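Subject: Re: [handling-rules] Draft 5, section on start position for cloth tasks

On the Wirnis list someone wrote:

> Draft 5 says the fingers must be open and clear of the
> garment at the start of every take. It doesn't say how
> clear. At Pokon we had two people read it two ways. One
> starts with the tips almost touching the cloth, the other
> starts way back at the table edge. Both think they follow
> the rule. Can we get a number, or at least a sentence?
> Also, does the rule about cords and drawstrings apply to
> elastic loops?

I'd rather have a sentence than a number. We tried a number at Zavurent last year and people spent more time with the ruler than with the clothes. What we use now, and what I'd put in draft 6:

"At the start of a take both fingers are open, nothing is held, and a strip of bare table can be seen between the fingertips and the nearest part of the garment."

You can check that from the first picture of the take, without asking the operator. When we went back over 800 takes with this wording, 700 passed as they were. Most of the rest had a sleeve or a hem already between the fingers, and those we would have thrown out under any wording.

On the second question, yes, I read it as covering loops. The reason for the rule was snagging, and a loop can catch a fingertip as well as a cord can. I would change "cords and drawstrings" in item 11 to "cords, drawstrings and loops" and leave the rest alone. It doesn't mean you have to tuck the loop away. Item 11 only asks that it be in view at the start and noted on the sheet.

Two smaller things while the section is open:

Draft 5 says "garment laid flat" in one place and "garment as dropped" in another. Those are different tasks. Lozano wants both kept, and I agree, but they need separate headings.

The line on table surface says "plain." Please add "and clean." We had a batch in September with lint all over it.

If there are no objections I'll send the changed text to the editor before the next call. I'm attaching a start position that passes under the new wording — it has a loop in it too, so it fits item 11.

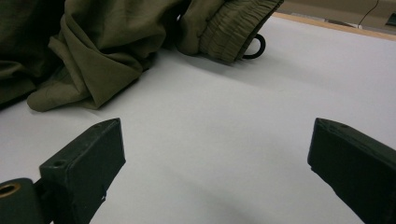 Start position, green garment, fingers open, loop by the cuff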